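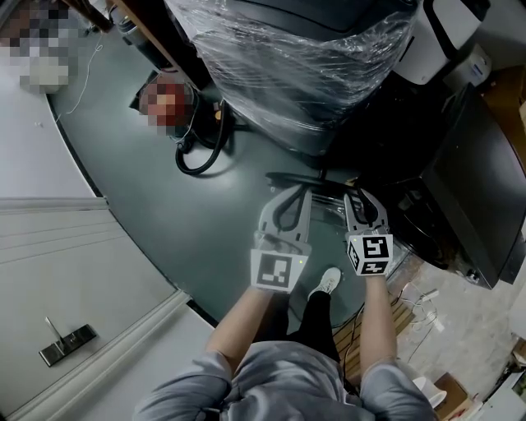

몽크리프 소극장(Moncrieff) 11월 공연 하우스 스태프 모집

공연 운영사 드루탠스(Drutance)에서 몽크리프 소극장의 11월 공연 기간에 함께 일할 하우스 스태프 일곱 명을 모집합니다. 공연은 플라르케로(Flarkero)의 신작 연극이며, 객석은 199석입니다. 모집 분야는 매표, 객석 안내, 물품보관소, 로비 진행입니다. 분야별로 하는 일이 다르니 아래 내용을 끝까지 읽고 지원해 주세요.

근무 개요

근무 장소: 몽크리프 소극장 로비 및 객석
근무 기간: 11월 중 공연이 있는 날. 세부 일정표는 서류 합격자에게 메일로 보냅니다.
근무 시간: 1회 공연 기준 4시간. 낮 공연과 저녁 공연이 모두 있는 날에는 중간에 식사 시간이 따로 있습니다.
고용 형태: 단기 계약직
급여: 시급제이며 면접 때 분야별 금액을 서면으로 안내합니다. 교육 시간도 근무 시간에 포함됩니다.
지급 방법: 공연 기간이 끝난 다음 달에 본인 명의 계좌로 입금

분야별 업무

매표
예매 관객의 티켓을 찾아 드리고 현장 판매를 맡습니다. 예매 관리 프로그램은 윌텐트(Wiltent)를 사용합니다. 써 본 적이 없어도 됩니다. 사용법은 교육 때 배우고, 첫 공연 날에는 운영팀 직원이 옆자리에 앉습니다. 할인 증빙을 확인하는 일이 생각보다 많습니다. 학생증, 복지카드, 예술인 관련 증명서 등을 보게 되며, 증빙을 가져오지 않은 관객에게는 차액을 받아야 합니다. 이 과정에서 불만을 말하는 분이 종종 있습니다. 정해진 안내 문구가 있고, 해결이 안 되면 하우스 매니저에게 넘기면 됩니다. 마감 후에는 현금과 카드 매출을 맞춰 보고 일지를 작성합니다. 매표 담당은 다른 분야보다 조금 일찍 출근하고, 정산이 끝나면 퇴근합니다.

객석 안내
객석 출입문에서 표를 확인하고 좌석을 안내합니다. 공연 중에는 문 안쪽 또는 바깥쪽의 정해진 위치를 지킵니다. 휴대전화를 켜거나 촬영하는 관객이 있으면 제지해야 하고, 몸이 불편해 나오는 관객이 있으면 손전등으로 발밑을 비추며 동행합니다. 몽크리프 소극장은 객석 경사가 가파른 편이고 계단 폭이 일정하지 않습니다. 암전이 된 상태에서도 계단을 오르내릴 수 있도록 교육 때 여러 번 걸어 봅니다. 지연 입장은 플라르케로에서 정한 장면에만 가능하고, 그 시점이 지나면 들여보내지 않습니다. 공연이 끝나면 객석을 돌며 분실물과 쓰레기를 확인합니다.

물품보관소
외투, 우산, 큰 가방, 꽃다발을 맡아 번호표를 드립니다. 11월 공연이라 외투가 많습니다. 입장 직전과 종료 직후에 일이 몰리고, 공연 중에는 비교적 한가합니다. 공연 중 자리를 비울 수는 없지만 보관소 안에서 조용히 책을 읽는 것은 괜찮습니다. 노트북과 현금 등 귀중품은 맡지 않습니다. 번호표를 잃어버린 관객에게 물건을 내줄 때는 확인서를 받아야 하니 줄이 길더라도 이 절차는 생략하지 말아 주세요.

로비 진행
관객 줄을 정리하고 프로그램북을 판매하며, 질문에 답합니다. 화장실 위치, 주차, 공연 소요 시간, 재입장 여부를 묻는 분이 대부분입니다. 휠체어를 이용하는 관객이 오면 승강기부터 좌석까지 안내합니다. 개장 전에는 안내판과 차단봉을 설치하고, 마지막 관객이 나간 뒤 창고에 넣습니다. 안내판은 무겁지 않지만 부피가 커서 혼자 옮기기는 어렵습니다.

분야는 1지망과 2지망을 적어 주시면 되고, 배치는 면접 후 결정합니다. 결원이 생기면 당일에 다른 분야로 옮겨 일할 수 있습니다. 이 점이 어려운 분은 지원서 비고란에 적어 주세요. 매표는 교육 내용이 달라서 당일 이동 대상에서 빠집니다.

지원 자격

- 만 18세 이상이며 국내에서 취업에 제한이 없는 분
- 교육과 최종 리허설에 모두 참석할 수 있는 분
- 공연 기간 중 최소 4회 이상 근무할 수 있는 분
- 저녁 공연 종료 후 귀가에 무리가 없는 분

공연장 근무 경험은 필수가 아닙니다. 학력과 전공도 보지 않습니다. 한국수어나 외국어로 안내할 수 있는 분은 지원서에 적어 주시면 배치할 때 참고합니다. 서서 일하기 어려운 분은 매표나 물품보관소에 지원할 수 있으며, 두 곳 모두 의자가 있습니다.

교육

교육은 공연 시작 전에 극장에서 진행합니다. 앞부분에서는 하우스 규정, 비상 대피 동선, 소화기와 비상문 위치를 배우고, 뒷부분은 분야별로 나누어 실습합니다. 최종 리허설 날에는 초대 관객이 들어오므로 실제 공연과 같은 방식으로 문을 엽니다. 교육에 빠지면 계약이 취소됩니다. 다른 날로 옮겨 드리기는 어렵습니다.

대피 훈련은 리허설 날 한 번 더 합니다. 객석 담당은 본인이 맡은 문을 외워야 하고, 로비 담당은 건물 밖 집결 장소까지 관객을 인솔하는 연습을 합니다.

복장과 준비물

상의는 극장에서 제공합니다. 하의는 검은색 긴바지, 신발은 굽 소리가 나지 않는 검은색 신발로 준비해 주세요. 찢어진 바지와 레깅스는 안 됩니다. 머리 색과 피어싱은 상관없지만 걸을 때 소리가 나는 장신구는 객석에 들어갈 때 빼야 합니다. 향수는 뿌리지 말아 주세요. 손목시계를 차고 오면 편합니다. 근무 중에는 휴대전화를 사물함에 넣어 둡니다. 손전등과 무전기는 출근할 때 받고 퇴근할 때 반납합니다.

식사와 휴게

낮 공연과 저녁 공연을 이어서 근무하는 날에는 식대를 지급합니다. 극장 안에 직원용 식당은 없습니다. 지하 휴게실에 전자레인지와 냉장고가 있어 도시락을 가져와 먹는 사람이 많고, 걸어서 갈 만한 거리에 분식집과 국수집이 있습니다. 냉장고에 넣는 음식에는 이름을 써 주세요. 이름이 없는 음식은 그날 마감할 때 버립니다. 분장실 쪽 휴게 공간은 배우와 무대 스태프가 쓰는 곳이라 하우스 스태프는 들어갈 수 없습니다.

공연 관람

계약 기간을 채운 스태프에게는 이번 작품의 초대권을 드립니다. 본인이 근무하지 않는 회차에 쓸 수 있고, 매진 회차는 제외됩니다. 가족이나 지인에게 줘도 되지만 판매는 금지합니다. 객석 안쪽을 맡은 스태프도 근무 중에는 무대가 아니라 관객을 봐야 합니다. 공연을 보고 싶으면 초대권을 쓰세요.

지원 방법

드루탠스 홈페이지의 채용 게시판에서 지원서를 내려받아 작성한 뒤 같은 게시판의 접수 창에 올려 주세요. 파일명은 '하우스_이름_1지망 분야'로 해 주시면 됩니다. 사진은 붙이지 않습니다. 자기소개서 양식도 따로 없습니다. 지원서에는 다음 내용이 들어갑니다.

- 이름과 연락처
- 희망 분야(1지망, 2지망)
- 근무 가능한 날과 불가능한 날
- 서비스직이나 공연장 근무 경험(있는 경우)
- 지원하는 이유(짧게 써도 됩니다)
- 비고

근무 가능한 날을 정확히 적어 주세요. 일정표를 짤 때 이 내용을 그대로 쓰기 때문에, 합격 후 크게 바뀌면 계약이 어려울 수 있습니다. 전화와 방문 접수는 받지 않습니다. 모집은 인원이 차면 마감되며, 마감되면 게시판 제목에 표시합니다.

선발 절차

서류 검토, 면접, 계약 순서로 진행합니다. 면접은 몽크리프 소극장 로비에서 오후에 하며, 지원자 두세 명이 함께 들어갑니다. 질문은 근무 가능 일정과 관객 응대에 관한 것이 대부분입니다. 정장을 입을 필요는 없습니다. 면접 시간을 바꿔야 하면 안내 메일에 회신해 주세요. 한 번까지 조정해 드립니다. 결과는 합격 여부와 관계없이 모두에게 메일로 알립니다.

합격하신 분은 신분증, 통장 사본을 준비해 교육 첫날 계약서를 작성합니다. 만 18세 지원자는 필요한 서류가 더 있을 수 있어 개별로 안내합니다.

자주 묻는 내용

친구와 같이 지원해도 되나요?
지원서는 각자 내 주세요. 같은 날 근무하도록 맞춰 드리지는 못합니다.

이전에 몽크리프 소극장에서 근무했는데 교육을 또 받아야 하나요?
받아야 합니다. 작품마다 지연 입장 시점과 객석 출입문 운영이 달라집니다.

낮 공연만 근무할 수 있나요?
저녁 공연이 더 많아서 낮에만 가능한 분은 배치가 어렵습니다.

주차가 되나요?
하우스 스태프용 주차 자리는 없습니다. 자전거는 건물 뒤편 거치대에 세울 수 있습니다.

갑자기 아프면 어떻게 하나요?
아는 즉시 하우스 매니저에게 전화해 주세요. 연락처는 교육 때 드립니다. 문자만 남기고 오지 않으면 무단결근으로 처리됩니다.

공연이 취소되면 급여는 어떻게 되나요?
당일 취소된 회차는 예정된 근무 시간대로 지급합니다. 그 전에 취소가 정해진 회차는 계약서에 적힌 기준을 따릅니다.

공연 기간이 끝난 뒤에도 일할 수 있나요?
이번 모집은 11월 공연에 한합니다. 다음 공연 모집은 별도로 공고하며, 원하시는 분께는 공고가 올라갈 때 메일을 보내 드립니다.

그 밖의 문의는 채용 게시판의 문의 글로 남겨 주세요. 비밀글로 쓸 수 있고, 답변은 평일 오전에 올립니다. 제출하신 지원서는 선발이 끝난 뒤 파기하며, 다음 공고 안내를 신청한 분의 메일 주소만 따로 보관합니다.

드루탠스 하우스 운영팀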